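4.2 Small pieces, large pieces and the order of folding

When we first set out to study how people sort and fold the household wash, we rather expected the big items to cause the trouble, and it took us a good part of May to see how much of the effort goes into the little ones. The 176 households who kept diaries for us in Skaveren and Ilar wrote down 3,000 separate folding sessions between them (we remain very grateful for their patience!), and in 572 of these the writer mentioned putting the small things off until the end. A t-shirt has a collar and sleeves to steer by, and most people settle on a rough rectangle and are quite content with it. Shorts and loose trousers are another matter, as a gathered waistband pulls the cloth out of line, and it has to be smoothed flat again before the legs will lie together. Figure 3 gives a small grey piece, a heap of red cloth, and a teal garment laid out beside a folded red t-shirt.

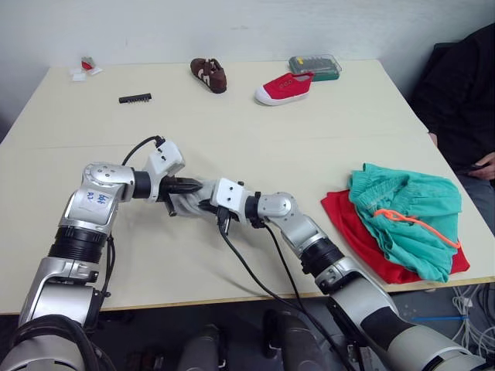
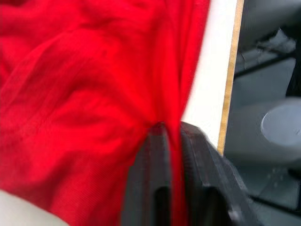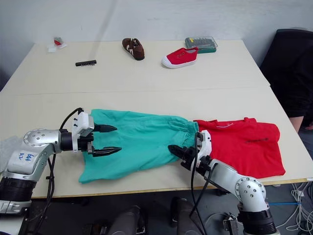

Figure 3. Cloth on the folding table and in the hand of the gripper.

Ruaridh Strachan, commenting on an earlier draft of this section, felt that we had been too kind to the rectangle, and wrote that in his own home "a shirt is folded to fit the drawer, and if the drawer is narrow you end up with something closer to a sausage". We think he is right, and we have gone back to the diaries with drawers and shelves in mind. Storage is mentioned far more often than we had noticed on our first reading, particularly in the Ilar households, and we return to it in Section 4.3.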